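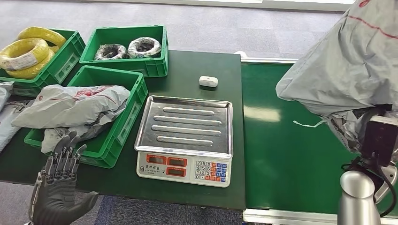
雷勒林石室传说

雷勒林石室传说(英语:Rellerine Vault legend),又称“奥克科姆圣物说”,是流传于英国奥克科姆(Okcombe)一带的秘史类传说。按其通行版本,一个名为“雷勒林会”的隐秘团体曾在当地小教堂的地下建造石室,收藏从海外带回的圣物和文书,并以教堂内的石刻留下暗号。支持者认为该会成立于中世纪,延续至近代,后来化身为若干民间互助会社。目前没有任何早于十九世纪的文献提到这一团体,多数研究者把它看作维多利亚时代好古风气与二十世纪通俗读物共同的产物。

名称

“雷勒林”一词的来源不明。传说的支持者通常将其解释为古法语“圣物守护者”的讹变,但这一词形在已知的古法语词汇中找不到对应,从语音演变上也难以成立。黄咏清(Yung-ching Huang)在《石室与纸堆》中指出,奥克科姆教区的田亩册里有一块名为Rellerine的坡地,归磨坊主使用,面积和租金都很普通,看不出与任何宗教团体有关。她认为地名在先,会名在后,后人见到一个读音古怪的地名,便替它找了一个体面的出身。

支持者对此的回应是,地名本身就是该会存在的证据。这种论证属于循环:先假定有一个会,再用会来解释地名,最后用地名来证明有会。

传说内容

各版本出入很大,连最基本的情节也不一致。流传较广的说法大致如下:某次东征结束后,四名骑士携带一只封蜡的箱子在海岸登陆,避开大路,走到奥克科姆,投靠当地一位领主。领主拨出坡地,让他们修建小教堂。箱子被放入祭坛下方的石室,入口随即封死。此后每一代有四人知道入口的位置,其中一人去世,其余三人便选出继任者。

箱中之物在不同作者笔下各不相同。早期的小册子只说是“文书”,后来的版本加入了圣杯、约柜残片、某位使徒的遗骨,以及一份足以动摇教会根基的家谱。值得注意的是,内容的变化与当时书市上的热门题材相当合拍。家谱一说在二十世纪下半叶以前完全没有出现过,此后却成了几乎每本书都要讲到的核心。

另有一个分支传说认为,石室有一条地道通往廷德布里奇(Tindbridge)的旧桥墩。两地之间隔着一条河谷,地下水位很高。支持者没有说明地道如何排水,也没有说明挖出的土石运往何处。

文献来源

目前所知最早的书面记载是一份油印前身已佚、只存抄本的游记,通称“塔姆抄本”(Tam manuscript),得名于曾经的收藏地塔姆庄园。抄本共286页,记述作者在乡间教堂的见闻,其中关于奥克科姆的部分不足一页,提到一位看门老人“说地下有房间,里面有骑士的东西”。作者接着写道,老人说完便伸手要赏钱。后世引用这段文字时,赏钱一句几乎总是被省略。

抄本的年代也有争议。支持者将其定在十七世纪,理由是文中使用了一些旧式拼写。但抄本的旧式拼写前后不统一,同一个词在相邻两行中写法不同,而且文中出现了十九世纪才通行的建筑术语。简咏清(Yung-ching Kan)比对字迹与用纸之后,认为它是一位好古者的仿古之作,未必存心欺骗,可能只是当作文学游戏来写。至于“油印前身”的说法,出自一位书商的售卖目录,目录没有给出依据,而且与十七世纪的定年直接冲突。

现存的教区记录、主教巡视记录和遗嘱登记中都没有出现雷勒林会。支持者往往以“秘密团体自然不留记录”作答。按照这一标准,任何团体都可以被宣布存在过。

石刻与符号

小教堂南墙有若干浅刻,是传说中最常被引用的实物。其中有交叉的直线、同心圆、一个近似沙漏的图形,以及几处难以辨认的划痕。通俗读物把这些刻痕解读为骑士团的密码、星图或石室的平面图。

研究乡村教堂的学者一般给出较为平淡的解释。直线与沙漏形符合石匠标记的常见样式,用来区分各人完成的石块,便于计算工钱。同心圆在英格兰许多教堂中都能见到,多用圆规刻成,可能与祈求平安的民间习俗有关,也可能是学徒练习的痕迹。埃利凯姆·拜杜(Elikem Baidoo)还提醒,南墙在维多利亚时代曾经翻修,部分石块被拆下后重新砌回,位置和朝向都有改变。因此,凡是以各刻痕之间的相对位置为基础的解读,读到的至多是翻修工人的排列。

有作者宣称,把全部刻痕连成直线并向外延长,会指向若干座著名圣堂。黄咏清用同一方法处理了一座普通谷仓的墙面刻痕,也得到了数条通向著名圣堂的直线。英格兰教堂密布,任意画一条足够长的线,很难不碰到一两座。

数字问题

传说的数字部分以3415最为知名。支持者称,将南墙刻痕按顺序换算成数字,可得到3415,进而解释为某一章节编号、一个步数,或者由两组数字拼成的日期。换算规则由作者各自制定:有人计直线,有人计交点,有人把模糊的划痕算作零而略去。拉杰什瓦里·孙达拉姆(Rajeshwari Sundaram)整理了几种主要算法,发现各家都是先接受3415这一结果,再调整规则与之相符。她在文中写道:“规则比刻痕还多的时候,密码就不是刻在墙上的了。”

这一数字最早的出处是一本旅游小册子的订购编号,印在封底。小册子作者后来是否有意将其写入正文,已无从查考。

调查

针对石室的实地调查只进行过一次。调查队在小教堂内部及周边使用探地雷达,在祭坛以东发现一处反射异常。消息传出后,当地报纸以“找到石室”为题报道。调查报告的措辞则谨慎得多,称异常“与回填坑穴或墓穴相符”,并说明凭现有数据无法判断其年代。教堂地下有墓穴本属寻常,报告也没有提到通道、阶梯或大型空腔。

调查方曾申请小规模开挖,未获批准,理由是可能扰动墓葬。支持者把这一决定看作掩盖真相的证据。反对开挖的意见书可以公开查阅,通篇讨论的是地基沉降和遗骸处置,没有涉及传说。

与共济会的关系

部分作者主张雷勒林会是当地共济会会所的前身,主要依据有二:一是会所的印章上有沙漏图案,二是会所早期成员中有人住在奥克科姆。沙漏作为时间与死亡的象征,在同时期的墓碑、版画和书籍中随处可见,不足以说明传承关系。至于成员住址,会所设在邻镇,附近村庄有人加入并不奇怪。

黄少芳(Siu-fong Huang)查阅会所簿册后指出,簿册从未使用“雷勒林”一名,直到传说通过书籍流行之后,才有一位来访讲者在餐后演说中提及。她据此认为影响的方向恰好相反,是会员从书上读到了传说。支持者提出,早期簿册可能另有一套秘密副本。这套副本至今未见,也没有人说得出谁见过。

流行文化与旅游

传说的广泛传播主要得益于平装书和电视节目。一部以奥克科姆为背景的纪录片大量使用演员重现骑士登陆的场面,旁白多以“会不会是”开头,全片没有采访研究教区史的学者。节目播出后,前往小教堂的人数明显上升,附近商店开始出售印有沙漏图案的杯子和钥匙圈。

教堂入口处的说明牌曾写有“相传已有800年历史”。这一说法后来受到批评,因为小教堂现存最早的墙体明显晚于此,而“相传”究竟由谁所传,说明牌没有交代。现行的说明牌只介绍建筑各部分的年代,传说移至末尾,以一句话带过。每年二月有爱好者在坡地聚会,据称是纪念箱子抵达的日子。这个日期没有早期文献支持,各版本的骑士登陆季节也从初春到深秋不等。

评价

学界对该传说的直接讨论不多,且多半集中在它如何形成,而不在石室是否存在。拜杜将其归入“回溯式秘史”,即先有一个引人入胜的结论,再从地方掌故中搜集材料。简咏清的看法略有不同,她认为看门老人的话可能保留了一点真实记忆,例如修缮时曾有人见到地下墓穴。即便如此,从墓穴到骑士、圣物和跨越数百年的隐秘传承,中间缺少的环节仍然全部需要想象来补足。

支持者一方较少回应具体的史料批评,新近出版的读物仍然照录塔姆抄本的十七世纪定年,并继续引用不含赏钱一句的节本。

参见

石匠标记
圣物崇拜
伪史
地方传说与旅游业

本条目最后修订于2024年8月30日。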